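# About Plernton Cars

Airport runs, hotel transfers, conference shuttles. Small outfit, long hours. We answer the phone.

Started by Geetha Panicker with 2 sedans and a borrowed desk. Now 8 vehicles, including the long-wheelbase van everybody asks for (book early, we only have the one). Still family run, more or less. Geetha does the quotes herself and she does them fast.

**Who's who**

- Geetha Panicker – owner, quotes, complaints, the lot
- Prakash Kaimal – dispatch, nights and early flights
- Ebony Harawira – corporate accounts and event shuttles
- Revathi Gounder – billing. Send PO numbers to her not to Prakash please

**What we do**

Meet and greet inside the terminal, sign with your name on it. Flight tracking on every arrival, so if you land late the driver already knows. Child seats free, just tell us the age when you book. Water in the back. Quiet ride if you want one, tick the box.

Event work is a big part of the week now. Group of 50 off two flights, hotel, venue, dinner, back again, thats a normal Tuesday for Ebony. We did the whole Mindbridge meeting in June, four vans on a loop from breakfast till the last guest was in. Kotian use us for their visitors as well, and we run their engineers out to site and back.

**Prices**

Fixed when you book. Tolls in, parking in, tip up to you. Waiting time is free for the first 50 minutes on airport pickups, after that it's by the quarter hour. Cancel up to 4 hours before and you pay nothing. Inside 4 hours we charge half. 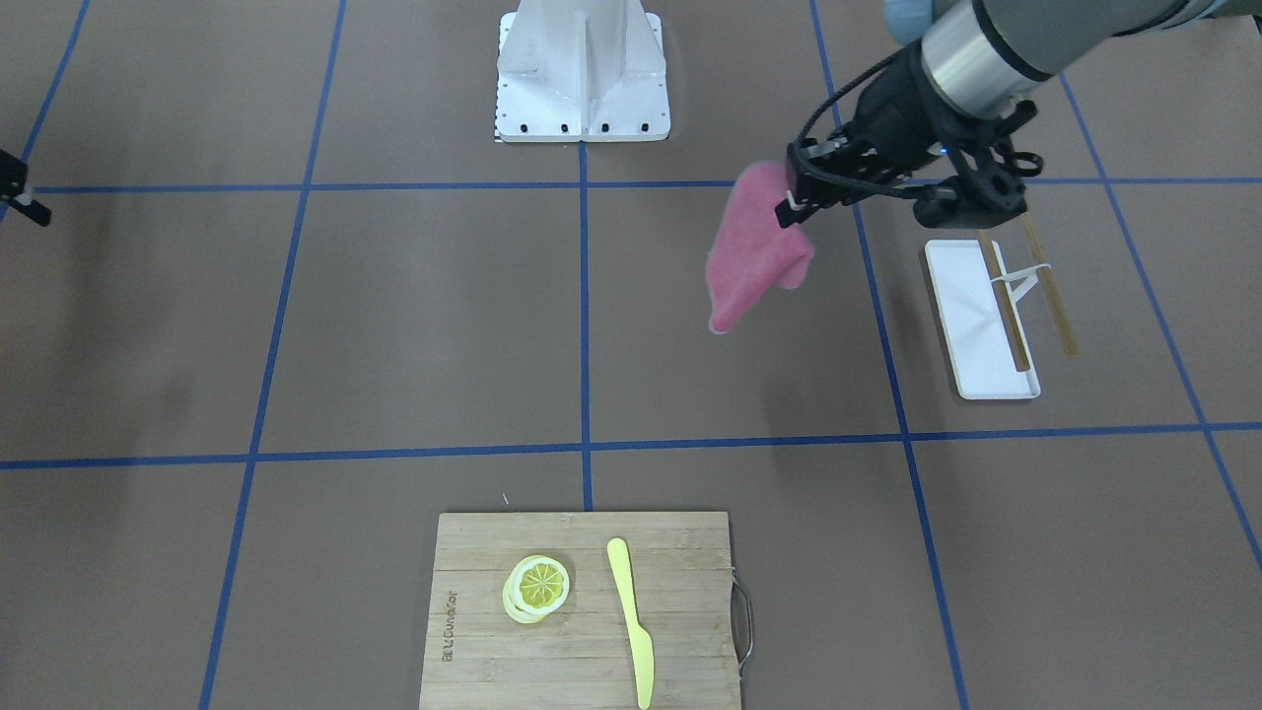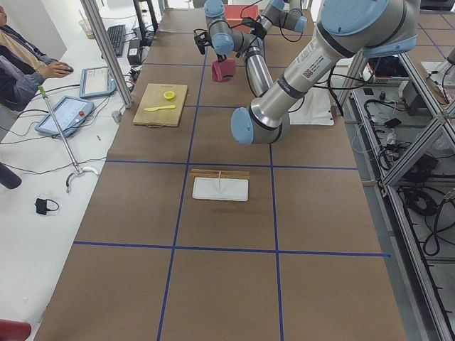

**Drivers**

All licensed, all background checked, all on our own payroll. No app drivers, no subbing your job out to somebody we never met. They know the back way to the airport when the highway is shut. Suits for corporate work, smart casual otherwise.

We are hiring, by the way. Clean record, good with early starts. Ask for Prakash.

**Getting hold of us**

Phone is best. Email gets a reply the same day, usualy within 2 hours. For group bookings send Ebony your flight list as a spreadsheet, one row per passenger, with a cell number for each.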